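How to Get Wrinkles Out of a Shirt Without an Iron (and Which Tricks to Skip)

By Ruxandra Matei
2020-03-03

Every list of no-iron tricks has the same eight or nine entries, and I have my doubts that the people copying them out ever tried them on a shirt they had to wear in public. I tried most of them over one long rental stay in Astberg, where the closet held an ironing board and no iron. Some work. A couple are a waste of a morning.

Before you start

Read the care tag. Rayon and silk can spot or shrink if you soak them, and the tag is more reliable than any blog, mine included. Then button the collar and every other button down the front if the shirt has been living in a suitcase. An open shirt dries in whatever shape it likes.

Step 1. Shake it out and hang it properly

Hold the shirt by the shoulder seams and snap it hard, five or six times. Put it on a hanger wide enough to reach the shoulders. Wire hangers leave points that are worse than the wrinkles you began with.

Look at the bottom third before you do anything else. People fuss over the collar and forget the hem, and creasing there often needs the most work if you plan to wear the shirt untucked. A loud print will hide a fair amount, though I wouldn't lean on it as much as the fashion pages say you can.
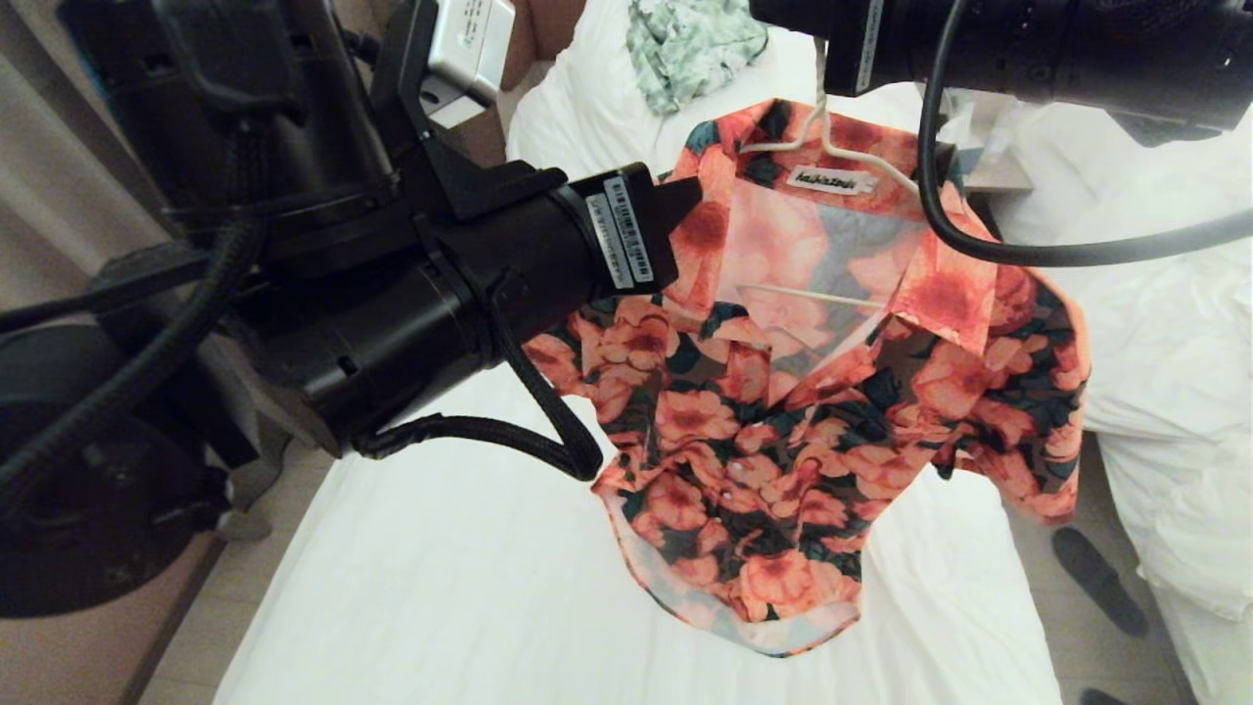
Step 2. Mist, don't soak

Use plain water in a spray bottle with a fine nozzle. Spray from about a foot away until the cloth feels damp. If it drips, you've overdone it and you'll be waiting until dinner.

You can buy wrinkle spray. Read the back of the bottle and see how much of it is water. I used one for two weeks and then went back to the tap, and my coworker Xiaoqing Jiang, who had borrowed it, couldn't tell which of her shirts had been done with which.

Step 3. Pull and smooth

Work from the top down. Pinch the side seams and tug them straight, then run a flat hand down each front panel. Pull the button band tight from both ends. Do the hem last, a few inches at a time, and give the sleeves one good tug each. This is the step that does the job, and it's the one most guides leave out.

Step 4. Dry it

Hang it where air moves, and leave space on both sides. A hair dryer on medium speeds things up if you keep it moving. Thin cotton can be ready in twenty minutes. Linen will take longer and will still look like linen.

What about the shower trick?

Hanging a shirt in a steamy bathroom is the advice everyone gives. I gave it four tries. Light creases softened a bit. Fold lines from the suitcase stayed exactly where they were, and the whole thing used far more hot water than I care to defend. If you're showering anyway, fine. Don't run one for the shirt.

Ice cubes in the dryer

It does make steam, for a single shirt, in a hot dryer. A damp washcloth does the same thing and doesn't rattle. Ten minutes, then take the shirt out right away. Leave it sitting in a warm heap and you're back at Step 1.

The hair straightener

Good for collars and button bands, if the plates are clean. Old hair product scorches onto white cotton and stays there. Keep it on the lowest setting and away from plastic buttons.

If none of this works, the crease was probably dried in, and the shirt needs to go through the wash again.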